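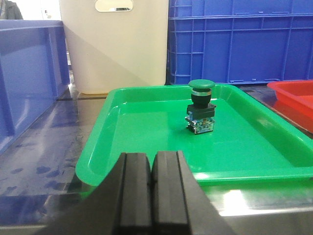

Róisín Flanagan sorts push-button switches for a living, or that is how she puts it when she doesn't want to talk about work for long. The longer version is that she runs the small parts bench at Stitent, a repair and resale shop in Stoldale that takes switches, lamps and relays out of retired control panels, checks them and sends them out again. Most of what passes through her hands is the size of an egg. A switch with a green mushroom cap, standing on its contact block in a green tray, is a fair sample of an ordinary day. "If you can see the terminals through the housing, you're already ahead," she said. "You can have a look at the screws before you've touched anything."

We spoke on a Friday at her bench, with the kettle on and the roller door half down against the wind. She has been with Stitent for eight years. Before that she did panel wiring for Noonan, where she spent a lot of time fitting new switches and throwing old ones into a drum.

"It bothered me a bit," she said. "You'd pull a button off a panel that had been pushed maybe once a month. Nothing wrong with it. But the job said replace the lot, so you replaced the lot."

She came across Stitent when she went in looking for a cap for a switch that was no longer made. Gobnait Mac an tSaoi, who started the business, found her one in a biscuit tin and charged her two dollars. They talked for an hour. A month later Flanagan was working there three days a week, and then five.

Trays before shelves

The first thing she changed was where the parts went when they came in the door. At that stage everything went straight onto shelves in the cardboard boxes it arrived in, and the boxes were opened when somebody asked for something. Flanagan wanted it all to go through trays first.

"Gobnait thought I was making work," she said. "I probably was, for the first few weeks. We had a lot of boxes."

There were 67 of them by her count, some not opened since the shop had moved premises. She and Mac an tSaoi worked through them over one winter, a couple each afternoon. Each box was tipped out, the dust and cable offcuts were swept away, and the parts were spread in trays so they could be looked at one by one.

The trays are plain plastic with a raised rim. She likes the rim because small screws stay where they fall. She likes a glossy floor in a tray as well, although she knows people who would rather have a rubber mat.

"A mat's kinder to the parts, I'll give you that," she said. "But you lose things in it. A washer on a shiny floor, you'll see it, and you can wipe the thing down in ten seconds."

The benches are stainless steel for much the same reason. They came out of a bakery that was closing and were cheaper than timber ones would have been. They are cold to lean on in July and they show every drip and fingerprint. Flanagan wipes hers at lunch and again before she goes home.

On colour

People who visit tend to ask about the colours and expect a system with a chart on the wall. There isn't a chart. Flanagan bought the trays in mixed lots as they came up, and the crates and bins were picked up the same way, so there is a good deal of blue.

She did try a strict colour code in her second year. Green was for tested, red was for faulty and anything else was for waiting. It lasted until they ran out of green trays.

"We had a big lot come in and nearly all of it was good," she said. "So then you've got good parts sitting in red trays with a note on them saying ignore the tray. That's worse than having no system."

Now the label goes on the part. She writes it on a paper tag with the date it was checked and her initials, and ties it on under the collar if there is room. The tray is only somewhere to put things down. The one rule she has kept is about contrast: she doesn't like working on a part in a tray of its own colour.

"A red button in a red tray, you can look straight past it," she said. "I've packed an order and been one short, and there it was, sitting in front of me the whole time."
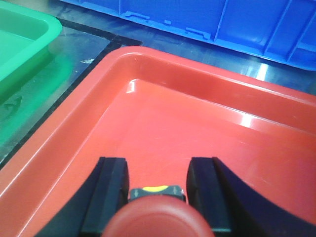 What gets kept

The check itself is short. She looks at the cap for cracks, turns the collar to see that the thread isn't crossed, and presses the button a dozen times to feel whether it comes back evenly. Then she puts a meter across each set of contacts, pressed and released. If the readings wander, the contact block comes off and a different one goes on.

Caps are kept even when the rest is scrap. So are collars, which she says are the part people lose most often. The shop has 1000 of them, near enough all the same size, bought in one go from a wholesaler called Divomance when it cleared out a storeroom. Mac an tSaoi still thinks that was too many.

"We've sold 35," Mac an tSaoi said from the next bench. "In three years."

Flanagan didn't argue with the figure. She said they don't go off.

There are things she won't resell. Emergency stops are stripped for caps and screws and the rest goes to the recycler, even when they test well. She doesn't want to be guessing at the history of a switch somebody might need in a hurry. Anything with heat marks on the housing goes the same way.

The customers are a mixture. Small factories with older machines make up most of the orders, along with a few farms and a steady number of people restoring things in their sheds. One man buys only green buttons and has never said what they are for. Flanagan hasn't asked him.

I asked what she would tell someone who wanted to set up a bench like hers at home. She thought you could do it with two trays, a meter, a decent lamp and a tall container for the rubbish – something with a handle, so you can move it with one hand. She would leave the shelving until later.

"Get through what you've got first," she said. "Then you'll know what size shelf you want."

The next delivery was due at three. It was a pallet of panels from a cannery, and she wanted the bench clear before it came, so she rinsed her cup and went to find a cloth.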